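Participants wanted for a gripper comparison study – small tabletop robot arms

Our group at Skolwood is looking for people who would like to operate small robot arms by remote control and tell us what they think about it. You do not need to be an engineer. You need two hands, some patience, and a free afternoon or evening.

What the study is about

We are comparing two grippers on two low-cost arms which share the same table. One arm is green and 3D-printed, the other is black. We want to know which gripper is easier for a new operator to learn, and whether the answer changes when the controller changes. For this reason every participant will work with both arms and with both of our controllers, called Brandine and Sperling. Brandine is a hand-held copy of the arm, which you move with your own hand. Sperling is a pair of joysticks. We have our own opinions on which one is better, but we will not tell you before the session.

The basic task is simple to explain: pick up a small yellow ball and bring it to a round bowl. To do it well is more difficult. The ball is light and rolls away easily if one jaw touches it before the other. In the second half of the session you will also pass the ball between the two arms, together with another participant or with one of us.

So far we have recorded 2519 attempts, nearly all of them by people from our own lab. We know the arms too well and have developed habits, and this is a real problem for the results. Now we need at least 100 new operators.

Who can take part

You should be 18 or older, able to sit at a table for the length of the session, and able to follow spoken instructions in English. Glasses and contact lenses are fine. Left-handed people are very welcome, as we have too few of them in the data. If you have used a teleoperated arm before, please write this in your application. You can still participate, but we will place you in a separate group.

What you will do

A session takes three hours with a break in the middle. First Asanka Howlader will show you the controllers and you will have time to practise. Then you do four blocks of trials, one for each combination of arm and controller. After each block you fill out a short questionnaire about effort and comfort. The cameras look at the table and at the arms. We also store the motor positions and the signals from the controller. Your face is not recorded, but your voice may be if you choose to speak your thoughts aloud during the trials – this part is optional.

You may stop at any moment without giving a reason, and you will be paid for the full session in any case.

What we offer

Each participant receives $100 for the session. There is coffee, tea and something to eat in the break. If you travel from outside the city we can reimburse public transport, or parking in the garage beside our building. Please keep your ticket or receipt.

The table, the two arms and the ball:

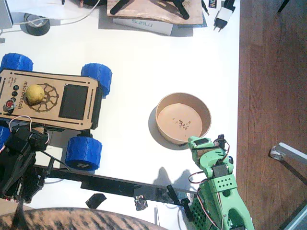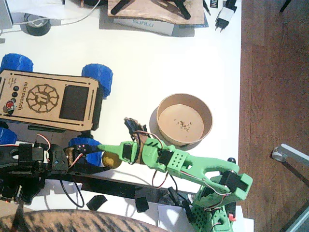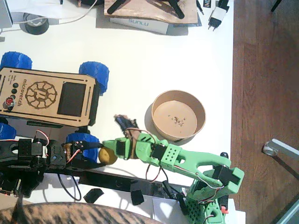
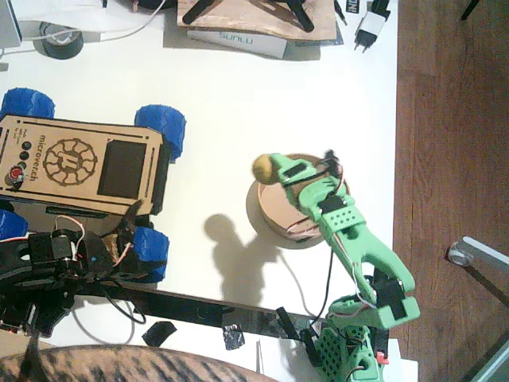 Where and when

The sessions take place in room 241 at Skolwood, on the second floor. The elevator is to the left of the main entrance. We begin in September and continue until all places are filled. There is one session in the morning at 9:30 and one in the afternoon at 2:00. On Monday we also have an evening session at 6:00, for people who cannot come during working hours.

How to apply

Please send a short e-mail to Zuleica Peixoto with the subject line "Gripper study". Write your age, your dominant hand, your previous experience with robots or game controllers, and two or three times that suit you. A CV is not necessary. You will receive the information sheet and the consent form before your session, so that you can read them at home.

Questions about data protection can be directed to Ingeborg Vogler. For questions about the arms or the controllers, please ask for Kerstin Thiele at the front desk, or call on weekdays before noon.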